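Teaching two arms to share one cup

So you've got both arms bolted down and talking to the computer. Great, now the fun part! I do this on my bench at the Jerbridge workshop, usually after 9 at night when it's quiet.

Park both arms first and zero the grippers. I run mine at 400 out of 1,000 on the speed setting until I trust them (ask Aoife Moriarty about the mug). Put a dark cloth down, pull it tight, and tape the edges underneath.

Next, leave slack in the wrist cables. Turn each wrist all the way both ways by hand, and if the cable goes tight, give it more loop.

Now open both grippers and bring them in low, pointing at each other, with a light plastic cup between them. 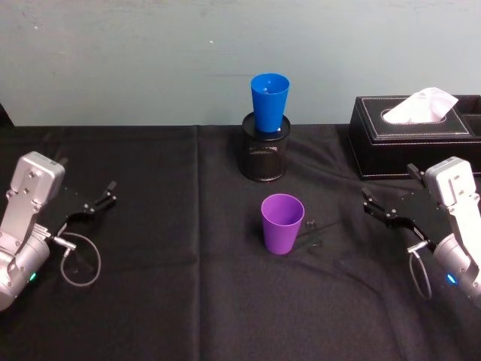

Purple cup in the middle, grippers open, cables hanging in a loop.

Close the left one slowly, lift a little, then bring in the right. Save the pose before you let go! I needed 46 tries to get a handoff I liked, and Xolani Gumede still says it's jerky.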